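Narrow gap next to the shower wall, what would you do with it?

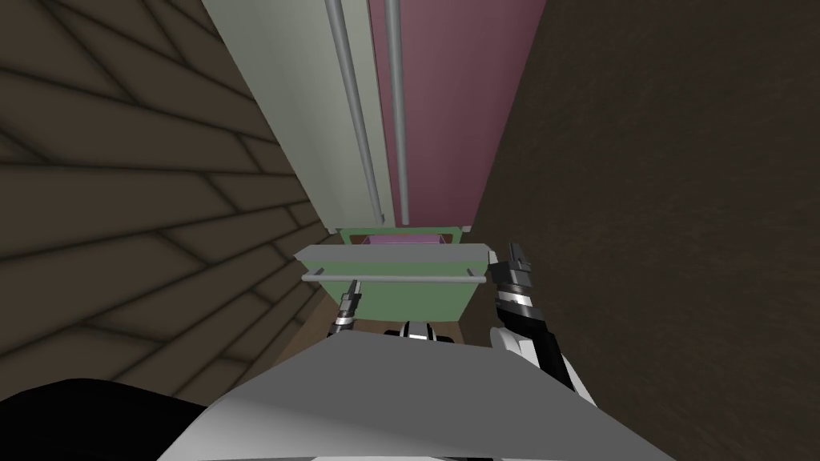

Brown tile on the left, plain wall on the right, tall two-panel cabinet in between

stitumby_jo
Okay, bathroom people, I need opinions! We're finally redoing the upstairs bath and I've got this skinny leftover space, 21 inches wide, between the tiled side and the plain wall. My husband wants a tall cabinet with two different colored panels, a greenish one and a dusty pink one. I kind of love it (I know, I know) but I also worry I'll be sick of it by September. The other option is open shelves. We have three kids and so many towels. What would you do?

Guritz74
Closed doors, every time. I had open shelves for years and everything on them got that fuzzy film from hair spray and dryer lint. You'll be rewashing clean towels.

mapleandmud
Disagree with Guritz! Open shelves are great if you run the fan. Mine are just pine boards on brackets, cost me next to nothing, and the kids can grab a towel without leaving a door hanging open for somebody to walk into. Doors in a tight space drive me nuts.

Guritz74
Do your kids put the towels back folded though? Asking for a friend.

mapleandmud
They do not put them back at all lol. They live on the floor of the hallway.

Rory Laing
I hang cabinets for a living, so take this for what it's worth. Before you pick anything, measure that gap at the floor, the middle and the top. Old houses in Jullwood (that's where I do most of my work) are never square and I've seen a gap lose almost an inch on the way up. Order to the smallest number and use a filler strip. Also, which side is the hinge going on? If it swings toward the tile you may not get it open all the way.

stitumby_jo
Ooh, didn't think about the hinge. We've only measured at the bottom, so I'll get the tape out Sunday when the plumber's stuff is out of the way. Does the pink bother anyone??

Hung_drywall
Pink is fine. Brown tile and brown wall would bother me more, that's a lot of brown. I'd paint the plain wall something lighter and leave the cabinet alone.

mapleandmud
Seconding paint. But I like brown! Everybody's bathroom is gray now and I feel like I'm in a dentist's office.

Guritz74
What's the budget, Jo? I paid 300 for a tall cabinet and the doors started to swell at the bottom in 18 months. If you're close to the shower, seal the raw edges before it goes in. Bottom edge too, that's the one people skip.

Rory Laing
Yep, seal the bottom. And screw it to a stud, please, tall skinny cabinets plus kids who climb is a bad combo.

stitumby_jo
Mine climb everything. Going with doors, I think, sorry maple! Husband is already gloating about the pink. Now, does anybody have a grout cleaner they like?

mapleandmud
Traitor. Baking soda and an old toothbrush.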